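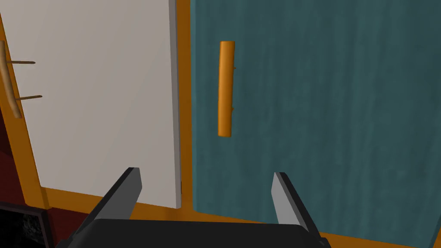
I put off fixing our sagging kitchen doors all winter, and then it took me one evening and a screwdriver! Start with the hinge screws (mine were all a bit loose). Snug them up by hand, no drill. If a screw just spins, pull it out, pack the hole with wood glue and a toothpick or two, snap them off flush and leave it for 4 hours. Then turn the side screw a quarter turn at a time, closing the door after each one to check the gap. Go slow, it moves more than you'd think.

Filed under: Kitchen Fixes

Related:
Quieting a slammy drawer
Painting over old varnish

© Angharad Hopkin | Contact | Back to top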